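Piren Releases Version 2 of Fluketti Motion Planning Software for Kitchen Manipulation

Update adds joint arm and gripper planning, a handle clearance model and a replay tool for failed runs

October — Piren, a developer of planning and control software for robot arms, has released version 2 of Fluketti, its motion planner for manipulation in tight household and light commercial spaces. The release is available now to current license holders and will open to new customers later in the month.

Fluketti takes a scene model, a robot description and a task goal, and returns a timed joint trajectory with gripper commands. Earlier releases planned the arm path first and the gripper approach second. Version 2 solves both in one pass. The change is aimed at tasks where the arm can reach an object but the wrist cannot turn once it gets there.

"We had a lot of plans that were fine up to the last few inches," said Esther Odera, who leads planning at Piren. "The planner would pick a good elbow position and then find that every approach angle was blocked. Splitting the problem was costing us more time than it saved."

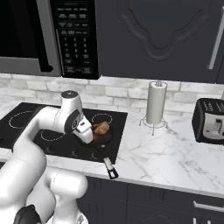
Cooktop tasks make up the largest group in Jadero, the simulated test suite that ships with Fluketti. They are difficult for planners in general: the workspace is bounded above by a cabinet or appliance, the objects are low and wide, and much of the useful approach space is taken up by the arm itself. Pan handles are a separate problem. A handle that reaches out past the counter edge, as it does with the frying pan on the cooktop here, falls outside the surface region that version 1 checked for contact, and a link passing in front of the counter could strike it. Version 2 attaches the full handle volume to the pan and carries it through every collision check.

Jadero now contains 2318 task instances across 13 kitchen layouts. Each instance fixes the object poses, the starting joint state and the goal condition, so results can be compared between builds. Of the total, 417 instances are new in this release. Most of the new ones place the target under an over-the-range microwave, with the gripper required to approach from above or at a slant.

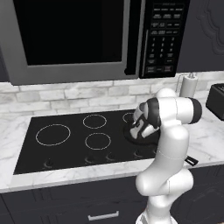
The suite also varies the camera viewpoint for each instance. Perception modules can be tested against views in which the arm hides part of the target, and the planner can be run either on the true scene state or on the estimated one. Scores for the two modes are reported separately.

A new replay tool records the planner's search along with the final trajectory. When a run fails, the user can step back to the point where the last valid branch was dropped and see which pair of bodies caused it. Logs are written in plain text and can be read without a Piren license.

"Most of our time used to go into working out why a plan was rejected," said Ezequiel Carrasco, a controls engineer at Benítez, an integrator that tested the software before release. "With the replay log we can usually tell whether it's the planner, the scene model or our own joint limits. It was often our joint limits."

Other changes in version 2:

Joint limits can be set per task as well as per robot.
Grasp candidates can be supplied by an outside module through the Python interface.
Scene files from version 1 load without conversion, but pan and pot models must be exported again to include handle volumes.
The separate gripper approach planner has been removed.

Fluketti runs on Linux. Support for version 1 will continue through the end of current license terms — bug fixes only, with no new features. Release notes and the Jadero task list are included in the download.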